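Midgate opens toy care room at its Ilico store, with a free handbook for families

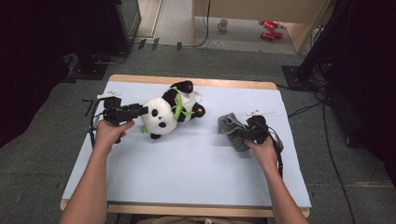

A panda plush toy with its green fabric bamboo, on the care table at Midgate. Photo: Midgate

September — Midgate, the family goods retailer, is opening a toy care room on the upper floor of its Ilico store. Customers can bring soft toys for surface cleaning, brushing and small repairs, and they can stay in the room while the work is done. The service is open to everybody, also for toys which were bought in other shops.

The room has been in a trial period since spring. In this time the team received 378 toys, and 179 of them needed a repair of a seam, an ear or an eye. The others came for cleaning only. Bears were the most frequent visitors, followed by rabbits and pandas.

"Parents often tell us that they are afraid to put the toy in the washing machine, and they are also afraid not to," said Folasade Idahosa, head of customer care at Midgate. "A plush animal which sleeps every night in a child's bed collects dust, milk and many other things. We wanted to offer a calm place where it is handled gently and comes home the same day."

Each toy is laid on a clean sheet, which is changed before the next customer. The staff first check the seams and all the small parts, such as eyes, nose, paw pads and any accessories in felt or fabric. Loose threads are secured before any cleaning begins. After this the fur is wiped with a soft cloth, always in the direction in which it lies. White fur is treated before dark fur, and a fresh cloth is used for the face. Accessories that are sewn to the body, for example leaves, ribbons or scarves, are lifted and cleaned on both sides.

The surface cleaning of a small or medium toy takes less than one hour. Larger toys and repairs may stay until the next morning, and in this case the customer receives a numbered card. Toys with batteries or music boxes are accepted for surface cleaning only. The team does not accept toys with mold.

Together with the opening, Midgate publishes "Sarik", a short handbook on the care of soft toys at home. It was written by the textile workshop Ağca, which also trained the store team. The handbook has 4 chapters: cleaning, drying, mending and storage. The first print run is 800 copies, and they are given free of charge at the service desk as long as the stock lasts.

"Most of what we do can be done also at a kitchen table," added Folasade Idahosa. "You need a sheet, a cloth and some patience. We are happy if people learn it from us and then do it by themselves."

The toy care room is open during the normal hours of the Ilico store. Toys are received until 5 p.m. No appointment is necessary for one or two toys — for bigger collections, or for groups from kindergartens, please speak first with the service desk.

About Midgate
Midgate sells toys, bedding and home textiles for families. The Ilico store is its largest location and has also a reading corner and a nursing room.

Press contact
Folasade Idahosa, Customer Care, Midgate
Interviews and visits to the toy care room can be arranged on request at the service desk of the Ilico store.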